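Call for participants: table-setting and clearing sessions, Lellatthorpe

Bortolotti is recruiting adults for a study of how people place and clear small items at a table. Sessions run through January at the Lellatthorpe site, ground floor.

Participants work standing at a white table with a small set of items, mainly toy vegetables and dishes. Each session consists of 50 short placements: pick up the item named on the task sheet, put it in or beside the dish, return it to the start position. One item is handled at a time. Sessions last 2 hours, with a break at the midpoint.

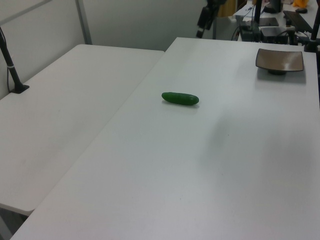
Requirements:
Age 18 or over
Able to stand for an hour at a time
Full use of both hands
Normal or corrected vision
No previous experience needed

Rings and bracelets must be removed before the session starts. Long sleeves must be rolled above the elbow. Food and drinks stay outside the room – lockers are provided in the corridor.

Participants may attend more than one session but not on the same day. Payment is made by bank transfer after each completed session.

To apply, write to Natalina Zanetti, study office, quoting reference 1144. State your preferred hand and whether you are available mornings or afternoons. Questions about access to the building go to Elis Morgan, extension 666.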